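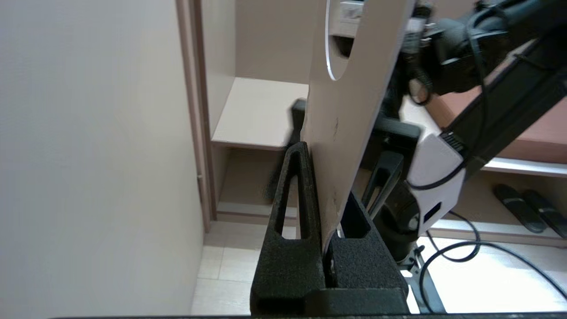 Board in slotted holder, arm base and cable run at right. Cell 2, wrist camera view.

Parham Automation Workshop
Robot cell inspection checklist, bench and floor-mounted arms
Cell: 2 (Stellberg board handling)
Date: 28/07/2021
Arm hours at inspection: 377
Result: pass with remarks, two items open

Marks used: OK, REM (remark, cell may run), OPEN (fix before next long run), N/A.

1. Arm base and mounting

1.1 Base seated flat on floor: OK
1.2 Clamp bracket tight, no movement when pushed by hand: OK
Comment: Retightened an eighth of a turn. Paint mark renewed.
1.3 Bracket free of cracks and bent edges: OK
1.4 Keep-out distance to wall and shelving at full reach: REM
Comment: Smallest clearance 24 cm, toward the shelving. The limit on the sheet is 20 cm. Soft stop on joint 1 left where it was.

2. Cables

2.1 Connectors fully home at base: OK
2.2 Connector at the white joint housing, ridged shell hand tight: OK
2.3 Loop at the joint long enough through full travel: REM
Comment: The thin cable loops around the arm at this joint. Jogged end to end at slow speed, no pull on the plug. Check the jacket for rub marks at every inspection from now on.
2.4 Floor cables outside the path of the arm: OPEN
Comment: Several run loose in a curve away from the base. Fit a cable cover or tie them down. Do not route them under the clamp.

3. Gripper

3.1 Mounting screws, torque check: OK
3.2 Fittings and small connectors secure: OK
3.3 Finger travel smooth, no noise: OK
3.4 Camera lens clean, mount tight: OK
Comment: Wiped with dry cloth only. Calibration check repeated after cleaning, within limit.

4. Board holder (Fröhlich pattern, black)

4.1 Uprights free of cracks, including the edges of the triangular opening: OK
4.2 Slot clear of dust and chips: REM
Comment: Beige crumbs in the bottom of the slot, vacuumed out. See 5.1.
4.3 Base block does not rock: OK
4.4 Board stands without side play: OK

5. Test board

5.1 Lower edge sound where it enters the slot: OPEN
Comment: Frayed and chipped. Replace the board. Old one has done 39 insert cycles since it was logged in.
5.2 Rim of the large cutout intact: OK
5.3 Face free of deep damage: REM
Comment: Faint marks and one small dark scratch near the middle. No effect on the pick. Side edges slightly scuffed.

6. Stop functions

6.1 Stop button, three presses, arm halts each time: OK
6.2 Restart only after reset: OK
6.3 Speed limit in teach mode: OK
6.4 Light curtain: N/A

Follow-up

2.4: cable cover on order from Giletti, part length 35 cm, two pieces.
5.1: spare board from stock, record new cycle count from zero.
Next full inspection: September. Items 2.3 and 4.2 to be looked at weekly until then.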